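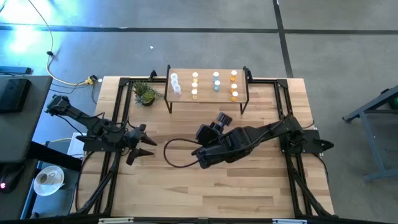 ## Régler une porte coulissante de placard qui frotte

J'ai appris ce réglage chez Graça Baptista, qui pose des placards depuis longtemps, et je l'écris comme je l'ai compris. Il concerne les portes suspendues avec rail en haut et petit guide au sol, par exemple le modèle Patura que j'ai dans ma chambre. Pour une porte posée sur roulettes basses, la méthode est différente.

### Le matériel

- une clé Allen de 4 mm
- un tournevis cruciforme
- un niveau à bulle
- un chiffon et un vieux pinceau
- deux cales en carton

### Les étapes

1. Ouvrez la porte à moitié et nettoyez le rail avec le pinceau. Chez moi, il y avait beaucoup de poussière de plâtre, et déjà la porte roulait mieux après.
2. Glissez les cales sous la porte, une à chaque bout.
3. Desserrez le contre-écrou du premier chariot, d'un demi-tour seulement.
4. Tournez la vis de réglage : vers la droite la porte monte, vers la gauche elle descend. Sur certains chariots c'est le contraire — regardez bien le bas de la porte pendant que vous tournez.
5. Faites la même chose de l'autre côté, puis contrôlez le chant vertical avec le niveau.
6. Resserrez les contre-écrous, enlevez les cales et faites coulisser la porte plusieurs fois.

Si la porte mesure plus de 120 cm de large, demandez à quelqu'un de la tenir pendant les étapes 3 et 4. Ne mettez pas d'huile dans le rail, elle retient la poussière. Un peu de silicone sec suffit.

Quand la porte touche encore le sol après le réglage, vérifiez les vis qui fixent le rail au plafond. En juillet, une des miennes était sortie de 2 mm et je l'ai cherchée tout un après-midi.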